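Learning Center > Texts > Automation for Small Workplaces > Chapter 3

Print this page | E-mail this chapter

January | By Kathleen Fahy and Weidong Liao

Chapter 3
Evaluating a Two-Arm Work Cell

The preceding chapter dealt with single-arm equipment sold for one fixed duty, such as loading a press or closing a carton. This chapter turns to the two-arm cell offered as a complete kit. The buyer receives the arms, the rail, the controllers and a service agreement under one contract, and must decide whether the whole is suited to the work.

The discussion follows one offer throughout. The Akida kit is supplied by Poduval and was reviewed at the Drotham training center over a period of 96 working hours. Sihan Yu directed the review, and Guangming Ding kept the service record. During that period the cell was given 3,210 handling tasks, of which 232 required an operator to step in. Students should not treat these figures as a rating. Their meaning depends on what was handled, how the objects were placed and what the reviewers agreed to call a completed task. These matters are taken up in Section 3.2.

Section 3.1 covers the written offer, including delivery, installation and the terms under which worn grippers are replaced. Section 3.3 compares the Poduval agreement with the hourly service sold by Skorkemside. Mingxuan Shao prepared the cost tables at the end of the chapter.

A supplier's demonstration usually relies on parts of one size and one material, and a review should ask for more. The arms share a rail and work toward the same area of floor, so the reviewer must judge reach and clearance together with grip. Mixed objects make the judgment harder and more useful. A clear acrylic box, with one gripper reaching into its front, calls for different handling from a thin red sheet lying under both grippers or a teddy bear in a T-shirt toward the back. Before reading further, students should write down which of these objects they would assign to one arm and which to two. 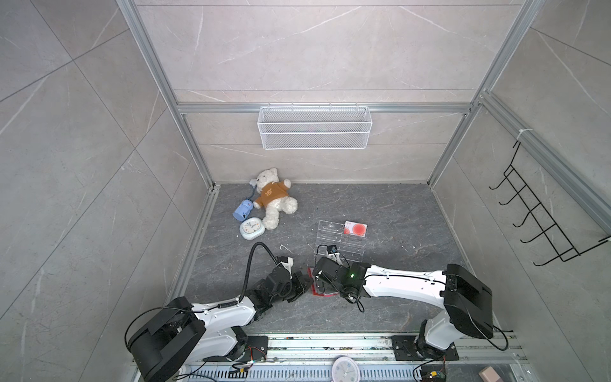
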